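滅菌ガーゼの個包装と青いコンテナ、ひと月使ってみての感想

2022年8月24日

7月のはじめに救急用品の棚をひっくり返してから、ずっと書こう書こうと思っていたレビューです。暑さにかまけてすっかり遅くなってしまいました。買ったのはPumenの滅菌ガーゼ(個包装)と、Tedoraの青いプラスチックコンテナです。ガーゼが一箱377円、コンテナがまとめて3,648円、それに送料が483円かかりました。送料はちょっと高いなあと画面の前でしばらく悩んだのですが、近所のお店には同じ形のものがなくて、結局お願いしました。

きっかけは、いつも山歩きをご一緒しているウルシナ・メスリさんが膝をすりむいたときのことです。たいした傷ではなかったのですが、わたしのリュックから出てきたガーゼが、もう封があいていて端がよれよれで、これを人さまの膝に当てるのはどうかしら、という代物だったんですね。ご本人は笑って許してくださったけれど、こちらは帰り道ずっと気になってしまって。それで家に帰って棚を見たら、マスクもガーゼも絆創膏も、もらいもののお菓子の缶やら紙袋やらにばらばらに入っていて、これではいけないと思ったわけです。

さて、まずガーゼのほう。片面が白い紙、もう片面が透明なフィルムになった、四角い袋に入っています。この透明なところがわたしはとても気に入りました。以前使っていたものは両面とも紙で、外から触って「たぶんガーゼ」と見当をつけるしかなかったのです。老眼にはこういうところがほんとうにありがたい!中のガーゼは折りたたまれてふっくらしていて、当てたときにちゃんと厚みを感じます。薄いものを何枚も重ねていた頃を思うと、一つで済むのは気が楽です。

袋のまわりには平らな余白がしっかりあります。指でつまみやすくて、開けるときに中身へ触らずに済むのはいいのですが、そのぶん場所はとります。小さなポーチに何枚も入れようとすると、この余白がかさばって、折り曲げたくなるんですよね。でも封のところを折るのはなんとなく怖いので、わたしはポーチのほうをひとまわり大きくしました。それからフィルムがつるつるしているので、積み重ねると滑ります。棚の上に重ねておいたら、朝になって床に散らばっていたことが二度ありました。コンテナに入れてしまえば問題ありません。

そのコンテナですが、色は思っていたよりずっとはっきりした青でした。商品ページではもう少し落ち着いた色に見えていたので、届いたときは「あら、元気な色」と声が出ました。最初の数日は棚だけが浮いて見えましたけれど、白いものを入れると中身がよく目立つので、使ううちにこれでよかったと思うようになりました。縁が太くて角が丸いのも、毎日引き出すものとしては手にやさしいです。

仕分けをするときは、下に段ボールを広げておくのがおすすめです。床や机に傷がつかないし、小さな袋が見失いにくくなります。箱を開いて平らにしただけのもので十分で、終わったら畳んで立てかけておけばまた使えます。 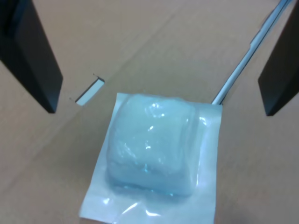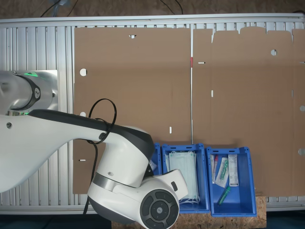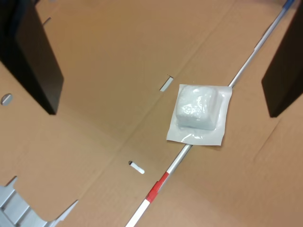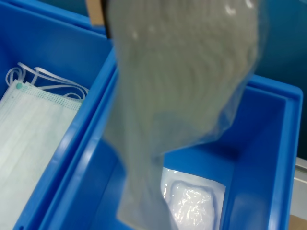
1枚目と3枚目が滅菌ガーゼの個包装、2枚目が段ボールと青いコンテナの並び、4枚目は左のコンテナにマスク。

マスクは、箱から出してそのままコンテナに寝かせて入れています。プリーツのある普通の使い捨てのものです。平たく重ねるぶんには収まりがいいのですが、耳のゴムだけはどうにもなりません。きれいに揃えて入れたつもりでも、いつのまにかゴム同士が絡んで、一枚取ろうとすると三枚ついてくる、ということになります。これはコンテナのせいではないので減点はしませんけれど、気になる方は耳のゴムを内側に折り込んでから入れるといいと思います。わたしも最初はそうしていましたが、途中で面倒になってやめました。

半透明のポリ袋も一緒にしまっています。使ったガーゼを持ち帰ったり、濡れたタオルを入れたり、山でも家でも出番が多いのです。畳んで入れるのが本当なのでしょうが、わたしはくしゃっと丸めてぽんと入れるだけ。深さのある入れものだと、こういうだらしないしまい方でも格好がつくのが助かります。袋の類は引き出しに入れると必ず奥に挟まって開かなくなるので、その点だけでもコンテナにした甲斐がありました。

困った点も書いておきますね。一つめは、蓋がついていないこと。うちは犬の毛が舞うので、上に布巾をかけています。別売りの蓋が400円であるらしいのですが、買うときに気づかず、あとから蓋だけ頼むとまた送料がかかるので見送りました。これから買われる方は一緒にかごへ入れたほうがいいですよ。二つめは、コンテナに名札をつける場所がないこと。紙のラベルを貼ってみたら三日ではがれてしまい、今は荷札を紐で結んでいます。見た目はまあ、それなりです。

ガーゼのほうは、箱の開け口が少しやわで、二、三回開け閉めしたらべろんと取れました。個包装なので中身に困ることはないのですが、期限の表示が箱のほうに大きく書いてあるので、箱を捨てる前に書き写しておくと安心かと思います。わたしは荷札の裏に鉛筆で書きました。

先日、オッティーリエ・バウムガルトナーさんがお茶にいらしたときに棚を見て、同じコンテナを裁縫道具に使いたいとおっしゃっていました。毛糸にもよさそうですし、台所の乾物でもいいかもしれません。ただし乾物に使うなら、やっぱり蓋はいりますね。

星をつけるなら、ガーゼが四つ半、コンテナが四つ。ガーゼはもう一箱注文してあって、そちらは車に積んでおくつもりです。今度の荷物には蓋も一緒に入れてもらいました。届いたら、つけ心地をまたここに書き足します。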